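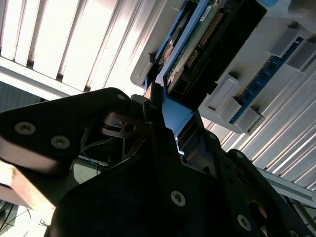
Refurbishing of donated desktop towers - drive caddies and storage practice

Lunville Community Computer Reuse - Members' Forum
Board: Workshop Practice

Posted by gpumphrey (Moderator)
10 Jan 2020

Members are asked to comment on the draft procedure for towers received from the Hughes office. The draft proposes that each hard drive be left in its blue caddy after removal, labelled, and shelved with the caddy attached. Please keep replies to the procedure itself.

Glenys Pumphrey

Reply by olga_moya

I support the draft. The caddy protects the edges of the drive and saves handling. I would ask only that drives be shelved with the circuit board facing up, as components on the underside are easily knocked.

Reply by dwynwen.l

I must disagree with the draft. A caddy kept on the shelf is a caddy missing from the case, and we have already had towers go out to Zovovden without one. The caddy should return to its own tower on the same day. I would also ask that the case be laid on its side before any work begins, so that both drive bays and the board can be reached.
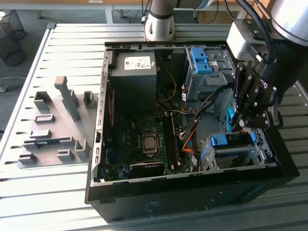

Tower on the slatted table, side panel removed. The CPU socket is empty.

Reply by gwenllian_ellis

With respect to Dwynwen, matching caddies to towers is only practical if both carry the same number. Our register runs to 1129 entries and the older ones do not record caddies at all. I have no objection to the case being laid flat.

May I also raise the matter of cables. The draft says "disconnect all cables", which is too broad. The orange data cables should be released at the board first, and the remainder left until the drive is out.

Reply by dwynwen.l

Numbering both parts would satisfy me, provided it starts with the next delivery and is not put off until August.

Reply by mali_landeg

The draft does not mention the power supply. I suggest that its label be read and the details entered in the register while the case is open.
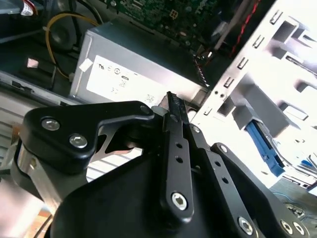

Loose plastic strips and clips should go into a bag marked with the tower number. Ollum will not take back incomplete cases, and small parts are the usual reason.

Reply by olga_moya

Agreed on the bags. I do not agree that every power supply label needs to be copied out in full - the model and wattage are enough.

Reply by gpumphrey (Moderator)

Thank you. The draft will be amended to require matching numbers on caddy and tower, and section 7 will be reworded on cables. The question of power supply labels remains open, and further comments are welcome.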